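Households that receive television through an antenna or set-top box should check the installation once a year, preferably in November, before winter weather sets in. Sturnon Household Services recommends the following steps.

**Before you start**

- Turn off the television and the box at the wall.
- Label each cable at both ends with masking tape.
- Write down the current channel order. A full rescan usually erases it.

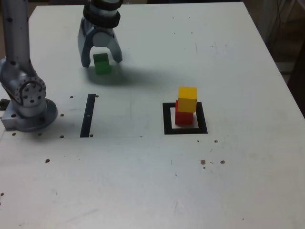 *Green cube between open gripper fingers.*

**Cables and connectors**

Tighten coaxial connectors by hand only. Replace any lead with a bent center pin. Leads longer than 40 feet may need an amplifier, fitted at the antenna end.
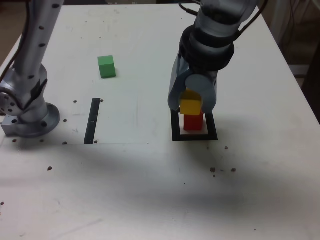

*Two arms at the white table, one holding a yellow cube.*

**Dust and heat**

Wipe vents with a dry cloth. Leave 2 inches of clear space on every side of the box, and do not stack it on a game console or recorder.
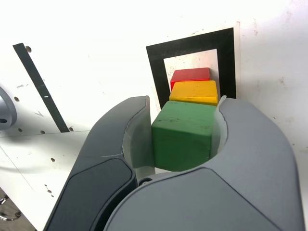 Once the box is back in position, restore power and allow it to start fully before running the channel scan. If channels are missing, repeat the scan once, then check the antenna lead.

Reviewed by Tomás Cordeiro, February 4, 2024.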